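手里的数据
——访罗恩·娜(Ro-un Na),谈Dadunow小组的手持夹爪示教方法

2018年8月

我到Brestel的时候是上午,罗恩·娜已经工作了一会儿。她先请我喝水,然后马上问我:“你想听结果,还是想听我们怎么做?”我说两样都想听。她说那就先讲怎么做,结果比较短。

罗恩·娜原来学的是机械,后来转到机器人学习方面。她带的小组叫Dadunow,研究的问题说起来很简单:怎样让机器人从人的动作里学会用手做事。过去他们用遥操作的方法,人坐在旁边,用一个主手去控制机械臂。她对这个方法的评价比较客气,但是可以听出来她不太喜欢。

“遥操作的数据很干净,这一点我承认。”她说,“可是人操作起来很慢,也很累。你让一个人用机械臂去叠一块布,他要想每一个关节怎么走。他叠布的本领就没有了,剩下的是控制机械臂的本领。我们要学的是前面那一种。”

今年3月,小组决定改用手持夹爪。夹爪的前端和机器人末端的形状是一样的,人直接拿在手里做事,夹爪上面的小相机记录画面,机器人以后看到的也是差不多的画面。他们给这个方法起了一个内部的名字,叫Kwak。我问这个名字是什么意思,她说没有什么意思,是开会的时候有人写在白板上的,后来就没有改。

我请她把一次采集从头到尾讲一遍。

她说,第一步是标定。夹爪上有黑白的方形标记,用来确定夹爪之间的位置关系,还有它们和头戴相机的关系。标定如果马虎,后面的数据看起来正常,训练的时候才会出问题。“有一次我们训练了很久,策略总是往左边偏一点点。大家先怀疑网络,又怀疑学习率,最后发现是一个标记贴歪了。这件事我现在每次给新同学讲。”

第二步是示范。操作的人先把任务不记录地做几次,等手习惯了夹爪的重量再开始。

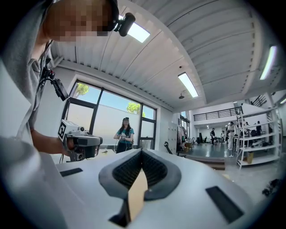 示范的长度他们也改过。开始的时候要求每一段都完整,从拿起物体到放回原处,中间不能停。后来罗恩·娜觉得这样的要求太严,人一紧张,动作就变得不自然。现在的规定是允许犹豫,也允许拿错以后再纠正。

“纠正的动作对我们很有价值。”她说,“如果数据里只有成功,机器人第一次偏离的时候就不知道怎么回来。人是怎么回来的?手会先松开一点,退一点,再看一眼。这些东西写在说明书里没有用,要在数据里。”

我问她头戴相机有什么用处,因为夹爪上已经有相机。她想了一下,说这个问题在组里争论过很多次。夹爪上的相机离物体近,看得清楚接触的地方,可是看不到全局。两只手分别做不同的事情时,一只手的相机常常不知道另外一只手在哪里。头上的视角可以补充这个信息。缺点是人的头一直在动,而机器人的头是固定的,或者动的方式不一样。

“所以头部画面我们现在只用来做轨迹对齐,还有检查数据。训练策略的时候不放进去。”她停了一下,又补充说,“这是目前的做法。我不敢说它是最后的做法。”

接下来她讲到了结果。第一轮实验里,他们选了一个双手任务:一只手固定盒子,另一只手把物体放进去,然后合上盖子。用手持夹爪采集了200段示范,作为对照,又用遥操作采集了同样的200段。两组数据训练同一种网络,在同一台机械臂上测试。

“先说时间。”罗恩·娜说,“手持的一段大约15秒,遥操作要长得多。这个差别我们事先估计到了,没有什么惊讶。”

让她惊讶的是另外一件事。在原来的桌子上测试,两种数据训练出来的策略成功率很接近,遥操作的还稍微好一些。可是把机械臂搬到另外一个房间,换了桌子的高度和灯光以后,遥操作的策略下降得很明显,手持的策略下降得比较少。她认为原因在于采集的地点:手持设备容易搬动,所以那些示范是在好几个地方做的;遥操作的设备太重,一直放在原来的位置。

我说,这样的话,两组数据的比较是不是不完全公平?她点头,说审稿人大概也会这样问。

“你说得对,这里有两个因素混在一起,一个是设备,一个是地点。我们正在补做一组实验,手持夹爪也只在一个房间里采集,看下降多少。在这组结果出来以前,我只能说手持的方法让多地点采集变得容易,不能说手持的数据本身更好。这两句话差别很大,希望你写的时候不要写错。”

我答应她照原话写。

软件方面,小组用的是自己写的一套工具,叫Vistier,负责把各个相机的时间对齐,再把夹爪的轨迹算出来。罗恩·娜说,时间对齐是最不起眼的工作,却花掉了组里2个人差不多整个春天。相机之间只要差几帧,夹爪合上的那个瞬间就对不上,策略会在还没有碰到物体的时候就开始用力。现在他们在每一段示范开始的时候,让操作的人把夹爪快速开合,所有的相机都能看到,软件用这个动作检查一遍对齐的结果。

谈到丢弃的数据,她比我想象的坦率。轨迹丢失的段落都要去掉,常见的情况是夹爪转得太快,或者相机对着一面很白的墙,没有什么特征可以跟踪。软件会先标出可疑的段落,然后还是由人来看。

“我们试过完全自动地筛选,结果软件把最慢、最仔细的示范都删了,它觉得那是停顿。”她笑了,“后来我们还是自己看。看多了,你可以从动作认出是谁做的,不需要看名字。”

这也引出了一个她还没有解决的问题。不同的人做同一个任务,习惯差别很大。有的人先动右手,有的人两只手一起动,有的人喜欢把物体转一个方向再放下。把这些数据放在一起,网络有时候会在两种习惯中间犹豫,手停在半空。现在用的策略模型能处理一部分这样的情况,还有一部分处理不了。组里有人主张给操作的人统一规定动作的顺序,她不同意。

“如果规定了顺序,又回到遥操作的老路上去了,人又在替机器人考虑。我愿意让模型辛苦一点。”

我问她,没有受过训练的人能不能用这套设备。她说可以,学会拿夹爪很快,难的是忘记自己在采集数据。很多人第一次做的时候,会故意把动作做得很大、很清楚,好像在教小孩子。这种示范她会保留,但是单独放在一个文件夹里。

下一步的计划是软的物体,先从布和绳子开始。夹爪的指垫可能需要重新设计,现在的形状夹硬的东西很稳,夹薄的布容易滑。她给我看了笔记本上的几张草图,线条很多,旁边写了尺寸,有的又划掉了。她说新的指垫先做一对试试,如果不行,就回到原来的形状,在软件上想办法。

谈话结束的时候,有同事来问她标定板放在哪里。她站起来去找,走到门口又回过头,请我把补充实验的事情也写进去。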